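Loretta Pettigrew, and what a mayor is for

17 Jun 2024

Quick one tonight, I have an early start and the laundry isn't done.

Loretta Pettigrew died last week. If you didn't grow up in Veltville the name means nothing to you, fair enough. She was mayor for 8 years and then on the water board for what felt like the rest of time. The paper gave her four paragraphs. Four! The new car wash got more.

So. Some things the four paragraphs left out.

She won the first time by 299 votes. My mother talked about that number my whole childhood, usually at whoever was thinking of skipping an election. Nicanor Quintana was the other name on the ballot, and he'd had the job so long that people called the office "Nick's." He did not take it well. Then a couple years later he was running her bridge campaign, knocking on doors in the rain, and I never did hear how she talked him into it.

The bridge. OK. The Yazzie Street bridge was closed when she came in and the county wanted it gone. No bridge meant the whole east side went the long way to the hospital, past the feed store and over the tracks, and if there was a train you just sat there. She went to every county meeting for two years. Every one. Sat in the front row with a thermos. She got 500 signatures when they'd told her 300 would be plenty, and she read the names out loud. All of them. It took forever and they couldn't legally stop her. 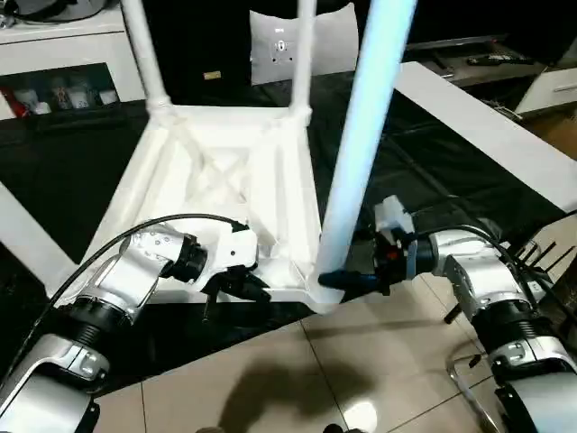

They reopened it in September. I was in fourth grade and we got to walk across as a class. I remember the railings being too tall to see over and Ingrid Marchetti throwing up, so, mixed memories.

She wasn't a saint about it. The library hours got cut on her watch and she defended it badly, she got snippy with people who were only asking. The parking meters were her idea too and they were terrible and everybody hated them. She lost her third race and I think the meters did it. My dad voted against her over the meters and then felt guilty enuogh to mow her lawn once.

What I keep coming back to is how ordinary it was to run into her. She was in the phone book. You'd call about a pothole and she'd pick up with her mouth full. I've lived in three cities since and I could not tell you what my current mayor's voice sounds like. I get a newsletter. It has a survey in it.

Maybe that's just size. Small town, small everything. Ulla Kristiansen (hi Ulla) says I'm being sentimental and that half the town couldn't stand her, and she's right, she usualy is. But half the town couldn't stand her and still knew where she'd be on a meeting night. That counts for something with me.
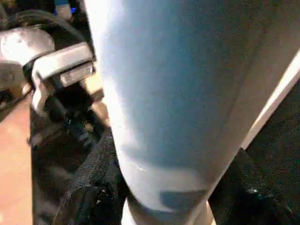 Close up, scuff and all.

Anyway the service was packed. Xiomara Mercado did the eulogy, she was the town clerk back then and typed up all those meeting minutes, and she read a page of them instead of a poem. Motion to adjourn, Pettigrew opposed. Motion to adjourn, Pettigrew opposed. People were laughing and crying at the same time.

Nick Quintana's son was there. Sat near the back, left before the food. I wanted to ask him about the bridge thing and chickened out.

There's talk of putting her name on the bridge. If you're still a resident, the town council is taking letters, paper ones, drop them at the front desk at town hall. I'm told emails get lost. I don't get a vote anymore but I'm sending one anyhow.

More when I have time. Comments are open, be nice, her kids might read this.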